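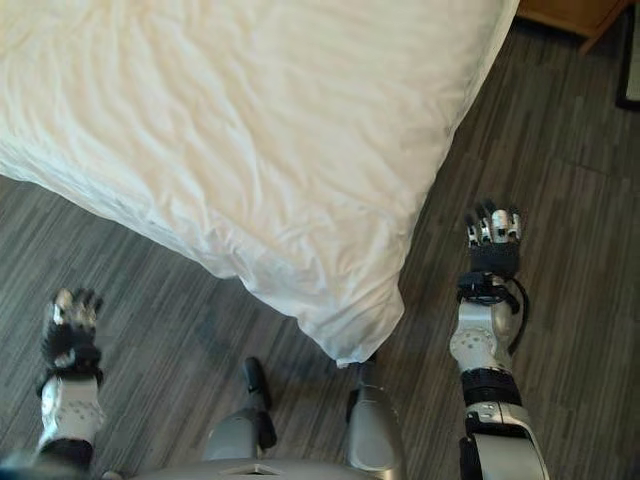

4.2 Réorganisation du travail à l'étage

Dans l'établissement Cestel, la réfection des lits représentait avant l'essai la tâche la plus pénible aux yeux du personnel. Le système Hurnemov, un humanoïde à deux mains articulées, y a été introduit en April 2018 – avril, donc, après la période de formation – pour traiter la mise en place des draps et de la couette. Les 18 employées de l'étage ont conservé le contrôle final et la salle de bains.

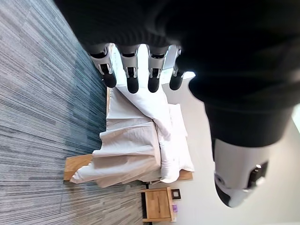 Figure 7. Poste « literie », chambre d'essai : main articulée au-dessus d'un lit garni d'un drap blanc froissé et d'un oreiller.

Sur les 677 cycles enregistrés, l'analyse porte d'abord sur la répartition des gestes. La flexion du tronc diminue, mais les déplacements entre chambres augmentent, l'employée devant superviser deux postes à la fois. Cinq participantes décrivent une perte de maîtrise du rythme – l'ordre des chambres étant désormais fixé par le planificateur Broltus. Ce point est repris en section 5, avec les données du site Mandagi.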